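Search this site Enter keywords Go

Gradatley clothes swap returns with a folding table and plenty of knitwear

By Ross Ogilvie
March 6, 2025

Print this story | E-mail this story

If your closet doors have stopped closing, you'll be glad to hear that the spring clothes swap is coming back to the old Silleck school hall in Gradatley, and this year there will be a good deal more room to wander, chat and hold things up to the light.

Last September's swap brought in over 400 pieces of clothing in one afternoon, and 166 of them were sweaters - a fine showing for a town that likes to say it never gets cold. The trouble was the piles. Everything had been rolled or stuffed into bags, and the first hour went on shaking out sleeves.

So the organizers are asking, very kindly, that knits come clean and folded this time. Lay the sweater flat, bring the sleeves in across the body, smooth it down and then fold it up from the hem. A bed does just as well as a table.

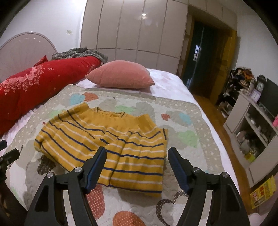 A mustard-yellow sweater with navy and cream stripes, partly folded on a quilted pad.

Please don't bring knits on hangers, as the shoulders stretch and there are only 30 hangers to go around, all of them promised to the coats. Anyone who would like a hand can stop at the folding table by the door, where there will be coffee and, if last year is anything to go by, a very good lemon cake.

Each visitor may bring up to 12 items and take home the same number. Drop-off bins are already out at Plendeck Hardware and at the Gaillard Street laundromat, and both will be emptied every evening until the swap.

Print this story | E-mail this story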